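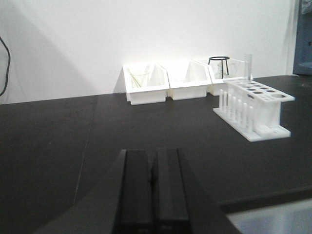

Edgars Rimkutė wrote back that 125 staff biographies is too few to say anything about how people become principals, and that the file should be called a list. I kept the word dataset in the title because the archive form wants it. Otherwise I agree with him.

Mirkness Staff Profiles

What it is

Career paths of school administrators, typed up from the "About" pages of schools in the Lirkbridge and Munance districts. One row per job held. There are 800 rows for 125 people, and 700 of those rows have a usable start year. The rest say things like "early in her career" or give nothing.

Files

profiles.csv: person code, job order, title, school type, start year, end year
degrees.csv: person code, degree, subject, year if stated
notes.txt: my complaints, by row

Names are replaced with codes. Anyone who wants to can undo that in five minutes with a search engine, so please don't treat it as privacy protection.

Where the text came from

The schools wrote these pages, or the administrators did, and either way they were written to make someone look good. Short stays go missing. A person who left a job after one bad year tends to have a bio that skips from one long post to the next. I found gaps in many of the paths and did not fill them, even where I could guess.

Titles are a mess. "Assistant principal," "vice principal" and "associate head" may be the same job or three different ones. The Lu coding sheet merges them. I have left the original wording in the title column and put the merged code next to it, and I don't trust the merged code.

Degrees

400 entries. "Certificate of advanced study" and "sixth year" were coded the same way. That was probably a mistake.

What not to do with it

Don't compute an average time to principal. Two people have asked me for that number and I have declined both times. Don't compare the two districts either: Munance pages were collected in November, after a round of new hires, and Lirkbridge pages were collected whenever I had an evening free.

Known problems

End years are often just the next start year copied back.
Coaching jobs are in for some people and out for others.
Person 88 may be two people.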